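**Minutes, Drustham kitchen equipment meeting, 9 Dec 2025**

Present: Janaka Siriwardena (chair), Anoma Marikar (minutes)

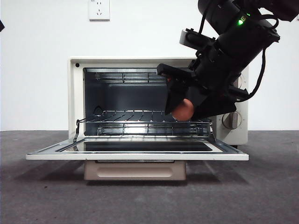
1. Minutes of the last meeting agreed, with one correction: the spare rack order was placed with Munasinghe, not Trisus.

2. Toaster oven. JS asked that the cleaning sheet cover the wire rack, crumb tray, both heating elements and the door glass as separate lines. Elements to be brushed only, no spray. AM to redraft.

3. Test bake. Agreed setting is 200 degrees, rack in the lower position, door shut for the full time. Results to be logged by tray, with the knob position noted at start and finish.

4. Door. Nothing to be stood on the open door, including empty trays. AM to add this to the sheet.

5. Spares. Clanduvex quote received under ref. 581 for 2 racks and one crumb tray. Delivery charge not stated. JS to query before the order is signed.

6. Any other business. Oven gloves to be replaced. Labelling of the wall sockets held over to April.

Actions: AM items 2 and 4; JS item 5.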